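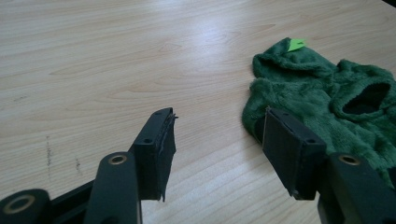 Reviews / Grippers & Hand Tools

The Wamton hand-held pair, after a good deal of cloth

I have been meaning to write up the Wamton grippers for ages, and every time I sit down to do it somebody hands me another garment to fold. So please forgive me if this wanders a bit (my reviews generally do).

You buy them as a pair, one for each hand, and you work them yourself while the wrist camera looks down past the fingers. I came to them from a Hurusier set, which I was very fond of, and I still think the Hurusier has the nicer trigger. It is lighter on the return, and after 60 goes at the same task your knuckles do notice! But the Wamton opens wider, and with anything thick and fluffy that counts for a great deal. You can come at a heap of fleece with the jaws well apart and take a proper mouthful of it, where the older set always wanted me to pinch at an edge.

The linkage is what I like best. It is all black arms and brass-coloured rings at the joints, and it moves with a lovely even feel, left and right fingers keeping pace with each other. Each finger has two screw holes on top, so swapping in a shape of your own is a pleasant job for a Saturday morning with a cup of tea.

The pads are where I grumble. They are soft and they hold plush beautifully, but the edges fray. One of mine is decidedly ragged now, with threads sticking out at the tip and a torn flap at the bottom, while its partner is still quite neat. I wrote to Wamton and had a kind reply from Jannik Ackermann, who told me to trim the threads and fit new pads every 30 hours. Fair enough, but I do wish there were a spare set in the box.

Two-handed work is the real test, I think, and it is where this pair earns its keep. I tried them on dark green cloth, pressing in from both sides and gathering it up between the grippers, and I hardly had to think about my hands at all - the plates on top stayed clear of each other and I never once knocked them.

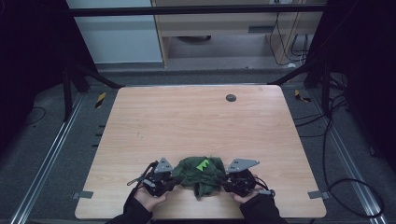
Both grippers on the green cloth, working at the near edge of the table.

The cable is a nuisance, I will say that. It loops off to the side and I catch it with my sleeve more than I would like. A clip would cure it.

I would still buy them again, and I have told our Ulbridge friends to do the same. 7 out of 10, and it would be an 8 with better pads.

Comments

petra_w: Same trouble with the pads here. A dab of fabric glue along the edge helped mine.

Old Mill Robotics: How do they manage with thin cotton? The Hurusier slips on ours.

Marten: Lovely review, thank you. Please do the Petersen next!

Related reviews

Petersen wrist camera: 2 months on
Hurusier trigger grips, revisited
Foot pedals and small controllers for the bench
Which finger shape for towels?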